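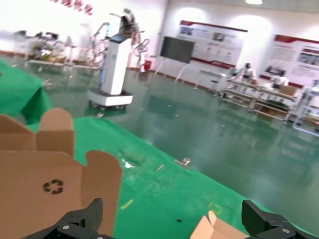 # About Skosa

Skosa looks after robot arms. Small ones mostly, bench arms, two-arm cells, the kind that sit at a table and handle boxes. We set them up, keep them running, fix them when they stop. Started in Veltwood in a rented unit, still in Veltwood, bigger unit.

No sales team. Call and you get whoever is nearest the phone.

## What we do

- Cell setup: mounting, cable routing, table cloth and tape marks, first moves
- Gripper care: finger swaps, screw checks, re-zeroing
- Wrist camera alignment
- Repairs, here or at your place
- Loaner wrists while yours is on the bench (ask early, we dont have many)

## How a two-arm cell gets set up

Same order every time. Power off. Base bolts first, then wrists, then grippers. Run the cables by hand through the full reach of each arm before anything moves. A cable that hangs below the wrist gets a loop with slack in it. Too tight and it pulls the connector, too long and it catches on the work.

Then cloth. We use green. Goes down flat, gets clamped at the edge with plain binder clips. People laugh at the clips. They hold, they cost nothing, and you can move one in a second.

Then boxes. Carton work is most of what our customers do, so we test with cartons, big and small, flaps up. Slow speed first. Fingers come in to the front wall and stop, we check the gap by eye, adjust, go again. 20 clean approaches per arm before we turn the speed up.

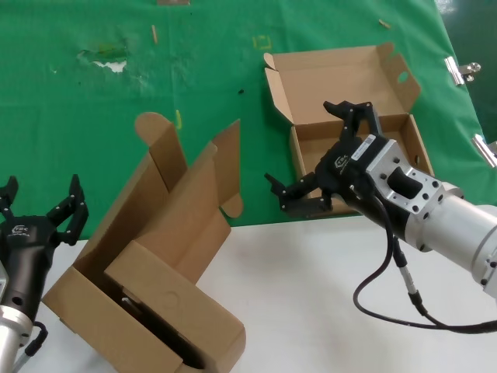 *By Filippos Karagiannis, setup and repair. Updated 1 Apr 2020*

Two arms on one table means you check them one at a time and then together. The right gripper in front of the small carton, left one fingers up, big carton standing open between the arms. Flaps are the usual trouble. A tall flap sits higher than the box wall and if the path was taught on a closed carton the wrist will hit it. Teach with the flaps open. Always.

## Looking after it

Every 400 hours: finger screws, flange bolts, connector seats. Wipe the fingers dry, no oil on the pads.
Every 3000 hours: wrist comes off, comes to us. Allow about 900 dollars plus shipping, less if its only bearings.

Keep the log sheet with the cell. Not in a drawer in the office.

## Who we are

Loukia Christodoulou runs the shop and does the wiring. Filippos does grippers, wrists and this page. We took over the Spanos service contracts in November, so if your cell has a Spanos sticker on the base, call us, same terms as before. Tunivby cells too, all models exept the floor-standing one.

Drop-offs at the side door. Please take the battery out frist and label your cables.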